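Sindale Community Help > Out and about > School and group visits

Robot kitchen demo at Tekin open day – any good for juniors?

Posted by mossybank, October 7, 2024

Hi all, hoping someone has been. We've been offered places at the next open day at Tekin (the unit out past Grenum, old carpet warehouse end) and the main thing on the leaflet is a robot arm working at a play kitchen. I've got 40 children aged seven to nine and only a morning. Leaflet says "live demonstration of everyday tasks" and not much else. Photo off their page:
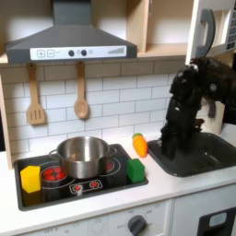
What I need to know. How long does the talk go on? Can the back row see? Do they let children near it or is it all behind a rope? And is it worth the coach, because the quote I've had is £286 and I have to justify that to parents. Also lunch – is there anywhere indoors to eat. Sorry for the list, form has to be back soon and I'm typing this between things.

Reply by ferry_lane

Went in May with a smaller group. Short version, yes go, but ring them first.

It's slow. Tell the children that before you get on the coach. Ours had films in their heads and expected it to whizz about. The arm moves a bit, stops, the person at the desk looks at a screen, off it goes again. If you say beforehand that it's people still working something out, they're much more patient. Ours started guessing what it would go for next and got quite loud about it.

The kitchen is an ordinary child's one, low, with pretend hob and sink. Good for little ones because they know exactly what all the bits are for. Bad for seeing from the back becuase it's low. Get the short ones on the floor at the front, and ask for the left side if you can, the arm blocks less from there.

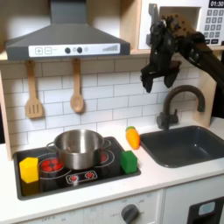 The hand over by the sink, carrot on the worktop and green block on the hob.

Talk was too long, I'd say. Fine for adults. Ask them to cut it and do more demo. They were nice about that when we asked, just nobody had mentioned it earlier. There's a line taped on the floor and children stay behind it, no touching while it's switched on. At the end they let ours hold some spare blocks and try moving them with kitchen tongs – best part of the day by miles.

Toilets – 2, that's it. Plan for a queue. Lunch we ate on the coach. There is a room upstairs but another group had it.

Coach price sounds normal. We split ours with another school from Sindale way, worth asking on here.

Reply by pennywhistle88

its ok. bit boring if im honest, my lad liked the vending machine more. Parking is terrible. Think the Lunus one is better, they have a robot that draws, but you have to pay

Reply by halfpasttwo

I help on the door at open days so a few bits to add, not official.

Groups over thirty get split, half at the kitchen and half at the table activities, then swap. So with your number you'd be split anyway and the back row problem mostly goes away. Put the number on the form properly, last time one school wrote "a class" and turned up with two.

They have a screen up on the wall for the close view as well. Handy for anyone who can't stand long or gets bothered by crowds. It's this sort of angle:

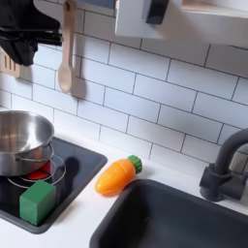

Close view with the pot, the green block and the carrot by the sink.

Noise – not much from the arm, it's the room that echoes. If you have children who find that hard bring ear defenders, we only keep a few pairs.

Questions at the end, get them to write some down on the coach. Good ones we've had: how does it know where the carrot is, what happens if it drops something, does it get tired. Staff will happily talk about the dropping.

Upstairs room for lunch has to be booked, tick the box on page two of the form. Everyone misses it. Coaches use the rear gate, not the front, front barrier is too low. Open days get more than 200 people through so the earlier slot is calmer, ask for that one.

Comment by mossybank

Brilliant, thank you both, exactly what I needed. Had missed the lunch box completley. Have asked for the early slot and I'll do the floor thing with the small ones. If anyone from a Sindale school wants to share the coach send me a message, there's seats left on it.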